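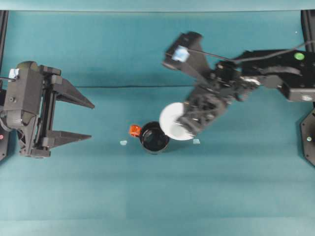 圣徒传记片《斯蒂尔基亚》(Stirkia)上映才几天,发行方金塔纳影业(Quintana)就宣布换片,理由是片中圣女的斗篷颜色不对。按照斯特登(Sterden)一带的说法,斯蒂尔基亚修女一生只穿未经漂染的灰羊毛,银幕上的她却裹着一身蓝绿色,和图里那块台面差不多,还带着深一道浅一道的柔和变化,看上去颇为昂贵。公司在2026年2月12日的声明里说,新版本将“调整若干视觉元素,并优化叙事节奏”。后半句的意思是剪掉11分钟。至于剪掉的是哪11分钟,声明没提,观众倒是很快就猜到了:第二幕里那场神学辩论。

辩论戏本来是全片的卖点。影片讲的是一位据传生活在山谷里的隐修女,因为拒绝在两座镇子之间选边,被两边同时奉为主保,又被两边同时怀疑。导演因马库拉达·布斯塔曼特在宣传期反复强调,这部电影“不替任何人下结论”。她确实没有下结论。辩论戏里,斯特登的神父和凯尔特洛(Keltlow)的神父隔着一张长桌轮流发言,谁的话都说得很有道理,谁的话都没有说完,然后下雨,然后切到羊。

放映之后,两座镇子对这部电影的不满达到了几百年来少有的一致。斯特登教区认为影片暗示圣女死在凯尔特洛,因为她咽气那场戏的背景里有一座圆顶,而斯特登的教堂是尖顶。凯尔特洛方面认为影片暗示她生在斯特登,因为她母亲说话带着河对岸的口音。剧组解释说,圆顶是借来的外景,口音是女演员自己的。这两条解释都属实,也都没有派上用场。

斯特登教区发言人德特勒夫·施特罗贝尔在教堂侧厅见了记者。他说教区无意呼吁抵制,只是“请信众慎重考虑晚上的安排”。被问到自己看没看过影片,他回答看过预告片,而且看得很仔细。他对斗篷颜色的意见尤其具体:灰羊毛代表守贫,蓝绿色代表什么,他查了教区能找到的所有礼仪手册,都没有写。他还带来一份3页的意见书,其中两页谈颜色,剩下一页谈羊。他认为羊的品种也不对。

编剧因马库拉达·塞古拉不太同意。她和导演同名,两人在片场被叫作“大因马”和“小因马”,哪个是大,至今说法不一。塞古拉说,剧本里关于斗篷只有一个词:“旧的”。颜色是到了服装部门才有的事,而服装部门要考虑山谷的冬天在镜头里灰得像一锅放凉的粥,一个穿灰斗篷的人走进去,两步之后就没有主角了。他们试拍过灰色版本。试映时有人问,女主角什么时候出场。那时候影片已经放了27分钟。

这个细节后来被金塔纳影业写进了给院线的说明函,用来证明蓝绿色是出于“可辨识性的需要”。说明函没有说服任何一位神职人员,却让不少原本没打算看的人产生了兴趣。凯尔特洛唯一的电影院把它贴在售票窗旁边,经理芭芭拉·贝德纳雷克说,贴出来以后,来看这张纸的人比来看电影的多,不过来看纸的人里总有些怕冷的,站一会儿就买票进去了。

首周末,这家影院卖出857张票。贝德纳雷克说,这在淡季算得上一桩奇迹,接着请记者不要把“奇迹”两个字写进去,以免教区来函要求核实。她对换片的安排有些犹豫。旧版拷贝要下架,新版还没到,中间会空出几天,她打算重放一部讲潜水艇的老片子。“至少潜水艇没有主保圣人。”说完她想了想,又去查了一下,有。

研究中世纪虔敬史的学者胡迈拉·卡兹米是剧组的历史顾问。她的名字排在片尾字幕里,位于两家盒饭供应商之间。卡兹米的看法比较扫兴:关于斯蒂尔基亚其人,现存最早的文字是一份土地纠纷的判词,里面提到河边有块地“归那位女人使用”,没有写名字,也没有写颜色。灰羊毛的说法出自很晚才编成的一本祈祷小册子,册子由一位羊毛商出资刊印。她把这一条写进了给剧组的备忘录,还加了下划线。备忘录的下落她不清楚,只知道片中最后多了一个羊毛商,是个好人。

她对影片的评价也不算高。辩论戏里两位神父引用的文献,有一部分要等他们去世以后才写出来;隐修女的拉丁文十分流利,语法却属于另一个世纪。但这些问题至今没有人投诉。卡兹米说,她收到的来信全都在谈斗篷,有一封信附了一小块布样,供她“参考真正的灰”。布样有点偏褐。

平心而论,影片的毛病和颜色关系不大。布斯塔曼特之前拍过两部安静而准确的小片子,这一次拿到了大得多的预算,也随之得到了大得多的谨慎。片子一开头就是三段字幕,第一段说本片根据传说改编,第二段说传说有多个版本,第三段向所有未被采用的版本致意。女主角每次准备做点什么,镜头总要先看看左岸,再看看右岸,像过马路。到了结尾,她走上那座连接两镇的桥,停在正中间,音乐起,画面淡出。她往哪边走了,影片不说。斯特登的观众觉得她的脚尖朝向凯尔特洛,凯尔特洛的观众觉得她在回头。

一部想让所有人都不生气的电影,最后靠一块布把所有人都惹着了,发行方的委屈可以理解。据参与剪辑的人透露,新版里斗篷会在后期调成“一种偏暖的中性色”,目前的方案是米色。消息传开之后,施特罗贝尔表示欢迎,同时指出米色在当地传统上属于新娘的母亲。凯尔特洛方面则表示需要先看到米色的样子。

颜色好调,剪掉的戏就麻烦了。辩论戏拿掉以后,两位神父在片中没有了台词,但还会在葬礼那场出现,表情沉痛,观众不会知道他们是谁。塞古拉建议给他们补一句旁白,布斯塔曼特没有答应。她说自己宁愿让他们当两个来得很早的邻居。两位因马之间的分歧大概到此为止,剧组的人说她们仍旧一起吃午饭,只是点菜的时间变长了。

布斯塔曼特本人没有出席金塔纳影业的说明会。她在电话里说,自己去年十月交出的版本比现在上映的还要长,里面有一场没有对白的戏,隐修女一个人在河边洗那件斗篷,洗到天黑。水是浑的,斗篷在水里看不出颜色。这场戏第一轮就被拿掉了,理由是没有信息量。她问过能不能趁这次换片加回去,对方答应研究。

金塔纳影业的发言人证实正在研究,并补充说,河水的颜色也会一并送两个教区过目。新版的上映日期另行通知。已经购买旧版影票的观众可以退款,也可以凭票根换看新版,斯特登没有影院,当地观众需要过河。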